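Adhesives and Joining > Plastics
Thread: Polypropylene sockets loosening, primer or mechanical fix?

Veronika Pichler
Original poster

I look after seating and small fixtures for a shared hall. We have 40 chairs of the same type, bought used, with the legs pushed into molded sockets under the seat. A good number of them now rock. Resin code under the seat is PP. The legs are a press fit with no screw or pin that I can find.

What I have tried so far on spare parts:

Two-part epoxy, general purpose, socket scuffed with 80 grit. Peeled off as a clean sleeve the next morning with hand pressure.

Plestavik cyanoacrylate with the Plestavik polyolefin primer, applied per the leaflet. Better. It held for 17 days of normal use, then cracked on the side that takes the load when people lean back.

Hot melt. No comment.

The socket is a plain cylinder at each corner with ribs running in behind it, so whatever goes in has to work inside a round hole with very little gap. I would like to avoid drilling through the seat side, where clothing can catch. Before I buy the structural acrylic for polyolefins, which costs more per cartridge than a replacement chair, I want to know whether anyone has long-term results with it in a joint that sees bending.
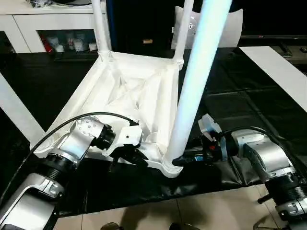 Tanveer Farooqui
Wrong failure to be chasing, in my opinion. The glue is being asked to make up for creep. Polypropylene under constant hoop stress relaxes. The socket was molded tight, the tube went in with interference, and over the years the wall gave way to the load. Bond it and the wall will keep moving. Your cyanoacrylate was brittle, so it showed the movement first. A tougher adhesive will show it later.

Noman Rizvi
Agree on the creep, disagree on the conclusion. Once the interference is gone the hoop stress is mostly gone too, so there is little left to drive further movement in the socket. What remains is bending from the sitter. A structural acrylic made for polyolefins is flexible enough for that. I have used it on tank fittings for years.

Tanveer Farooqui
Tank fittings do not get rocked on by adults.

Noman Rizvi
They get pump vibration and thermal cycling. I would take a chair.

Amna Bugti
Two questions for the OP. Are the loose ones loose in the socket, or is the tube itself flattened at the end? And where do they live between events? If they are stored in the sun the surface layer will be oxidized and chalky, and you will be bonding to chalk.

Veronika Pichler
Loose in the socket. The ends are still round on the ones I measured with calipers. Storage is indoors, in stacks, in a room with no window. I do not know what the previous owner did with them.

Mudassar Hayat
Stacks how high? Tall stacks splay the legs of the bottom chair outward and hold them there. That is a bending load all week, with no one sitting on anything. We stopped at 8 high and the complaints went down. Before that the storage people went as high as they could reach.

Veronika Pichler
Higher than 8. I will look at that.

Mudassar Hayat
Then I would sort that out first. Any repair is going back into the same stack.

Amna Bugti
Also turn a good one over and press on the ribs next to each socket with your thumb. If a rib is cracked at the root, the socket can tilt as a unit and you will feel it as a loose leg. Glue inside the hole does nothing for that. Check it on its side as well as upside down. A hairline that closes up in one position will open in the other.

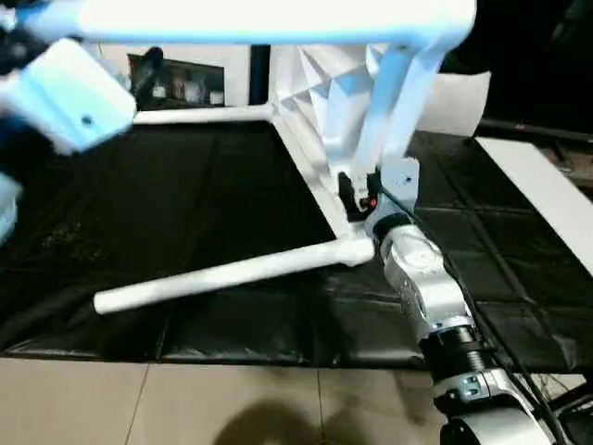 Page 2 of 3

Veronika Pichler
Results on the ribs. Most of the rocking chairs are sound at the rib roots. A few have a whitened line where the rib meets the socket wall. Those have been set aside and I am not going to repair them.

For the others I wrapped the tube end in thin polyester film as a shim, to get the fit back before any adhesive. It goes in with a mallet and stays put. I have not sat on one for long enough to say more.

Noman Rizvi
Film shim will work its way out unless something keeps it there. Fold it over the end of the tube so that it is trapped at the bottom of the socket.

Tanveer Farooqui
Or knurl the tube if it is metal. Rolling a shallow knurl raises the diameter slightly and gives the plastic something to creep into. That uses the creep instead of fighting it. Bindier sells a hand tool for handrail work that does this. Not cheap, but you have a lot of legs.

Noman Rizvi
Knurling raises stress at each ridge. In a wall that thin, with ribs feeding load into one side of it, I would expect splitting.

Tanveer Farooqui
Shallow knurl. I did say shallow.

Amna Bugti
Both of you could be right depending on the wall thickness, which has not been posted. Veronika, can you cut one of the rejected sockets in half and measure it?

Veronika Pichler
Yes. Give me until the weekend is over. I also have a tube of Prondon flexible adhesive which claims polypropylene without primer. I will test it on one half of the cut socket and the Plestavik system on the other.

Mudassar Hayat
Flame treatment would be worth a third sample if you have a torch. One quick pass with the blue part of the flame, then bond within 20 minutes. If the surface goes shiny you were too slow. Water should spread on it afterward instead of beading.

Amna Bugti
Separate point on rocking in general. Has anyone put these on a known flat surface? I had a set written off as loose when half the trouble was the floor and the other half was missing foot tips.

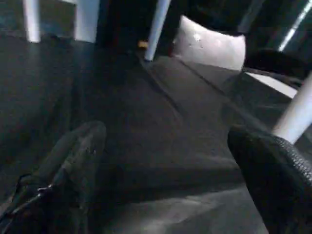
Veronika Pichler
Foot tips are next on my list, and I agree that they confuse the diagnosis. A worn tip shortens one leg, the chair rocks, the rocking works the socket, and then both faults are present. My rule now is to test on a sheet of float glass, replace tips, and test again before touching a socket. The other cost of worn tips is marking. I had been ignoring it, as black marks hardly show on a dark gray floor, but the scuffing on the toe of a black shoe like the one down there shows what ordinary contact does to a dark matte surface, and a hard leg end with no tip is worse than a shoe. Does anyone have a preference between push-on caps and inserts?

Mudassar Hayat
Push-on for a round leg. Inserts need an open tube end with a consistent bore, and used chairs rarely have that.

Noman Rizvi
Push-on, and measure the outside diameter on several legs. Suppliers list nominal sizes. A cap that is a little loose will be on the floor after the first event.

Tanveer Farooqui
Do not glue the caps. They are wear parts.

Noman Rizvi
For once I have nothing to add.

Veronika Pichler
Caps are ordered, unglued. The cut socket measured thinner on the side away from the ribs than on the rib side, which I did not expect. I will put the numbers in a table when the bond tests are finished. Until then the knurling tool stays in the catalog.

Tanveer Farooqui
Thin on the unsupported side argues for the shim, I will give you that. Post the table.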